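Kitting notebook, Jurbridge, small parts bench
January, written up after the 4 o'clock tea

Running on from yesterday's page, which ended in a coffee ring.

Zolinetti cell back up at half nine after the update. Tally for the shift: 1,418 kits out, 23 rejects, nearly all of them short one washer. The old hand line never got near that number, and I say so as someone who was on it for years and has the shoulders to prove it.

What's changed for us, while I remember. Wanda Blackwood used to fill kits. She now watches kits being filled, and her job title has got longer. She says she walks more and talks less. The radio argument has gone completely, as you can't hear a radio over the feeder bowls. Breaks used to drift along whenever someone put the kettle on. Now they happen when the cell wants a tray change, so we are in effect given our tea by a machine. It is quite punctual about it. I resent how well that works.

Noemí Nava asked for the odd jobs to be kept off the cell, and I agree with her. Ridgeway orders come in tiny lots with a different mix each time, and teaching the cell a new mix takes almost 30 minutes. Noemí can do the whole lot by hand in less and have an opinion about the football as well. Management would like the two figures "harmonised". I've put the request in the drawer with the others.

Josomix rang again about their dashboard. It shows a green face when the line is happy. It was green all through the washer business, so somebody's idea of happiness wants looking at. Told them we need the reject count on the front page and could do without the face.

Still to sort:
- Who signs for rejects now. It used to be whoever packed the kit, and the cell hasn't got a pen.
- Wanda's training for fault clearing. Promised before Christmas, still promised.
- Second stool for the bench. The first one went to the cell area for "observation" and has become a coat stand.
- Grade for the people who do both hand work and cell minding. At the moment they get the lower rate and a lanyard.

Bench work next. Small lots go in the smoky divided boxes with the two black latches on the front. Lid right back before you start on the compartments.
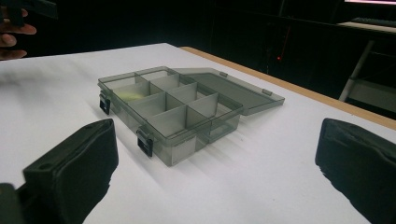

Labels

The new ones peel. Noemí has gone back to the old roll and I have seen nothing. Ask stores if there are any left, and don't mention why. Wanda wants the part number printed larger, as do I, though she was the one brave enough to say it in front of the supplier.

Tomorrow: washer feeder, first thing, before anyone updates anything else.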